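Weavers + packers wanted, part time, Andotik basket workroom

Posted Jul 24, 2023

Need people for the fall order season. We do table baskets and trays in synthetic rattan, the bread basket kind, for restaurants and a few hotel breakfast rooms. Fliltum has put in for 1,133 pieces and we are already behind on rims. So, hiring now, not next month.

4 openings. Two on finishing, one on checking, one floater who packs and does whatever else needs doing that day.

What you'd be doing
- rims. Twisted, braided, all the way round. It's slow at first and you will get sore thumbs
- looped handles on the trays that take them
- checking: weave even, corners square-ish, no sharp strand ends poking out, base sits flat on the table
- sorting by color. Tans and dark browns go on separate shelves, please
- brushing out, nesting, boxing, labels
- sweeping up strand ends, they get everywhere

Who we want
Weaving experience nice but not required. We've trained people from sewing, hair braiding, fishing net repair, one from a bakery. Good hands and patience. You need to see the difference between two dark browns under a plain light, this matters more than you'd think. OK with standing, there are stools but most folks end up not using them. Lifting is light, a full box of nested trays is bulky more then heavy.

Hours and pay
20 hours a week, split how you like between Monday and Friday as long as two of the days are full mornings. Training is paid same as regular hours. Rate depends on the job, finishing pays highest, we'll tell you the number on the phone before you come in so no one wastes a trip. Paid every other week.

Runs through the end of the year. Some of the crew that started in May on the same kind of deal are still here.

Where
Mok Building, second floor, unit 132. Freight elevator on the loading side, regular stairs in front. Parking is free after the first row, first row belongs to Skurix and they do tow. Bus stops across the street.

How to apply
Email or drop a note at the front desk. Tell us
- your name and a phone number you pick up
- which job, or "any"
- mornings or afternoons
- anything you've made by hand, pics welcome but no portfolio needed please

No resume required. We'll call you in for a tryout, takes an hour, paid. You get a half finished rim and somebody next to you who knows how to do it. Bring reading glasses if you use them. Tie back long hair, leave rings and bracelets at home, they snag on the open weave.

If you applied last season and didnt hear back, apply again, we lost a stack of the paper forms.

Spots go as they fill, no closing date.

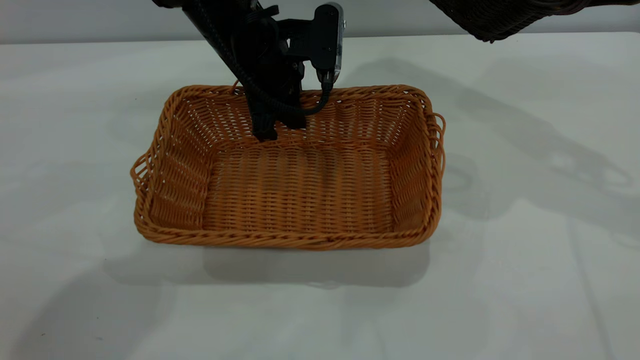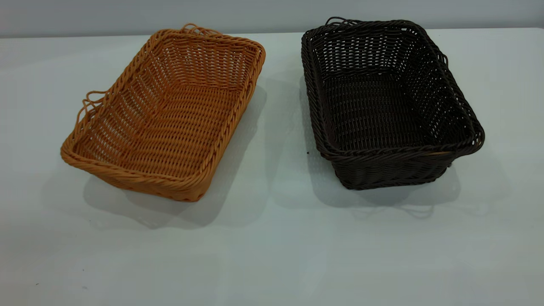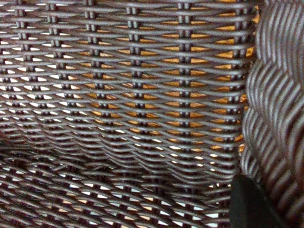
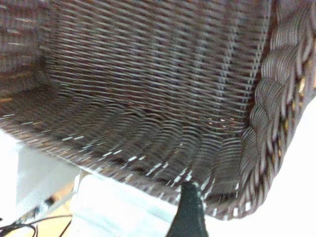 Woven pieces in synthetic rattan style strand, tan and dark brown. Second picture has one of each color side by side.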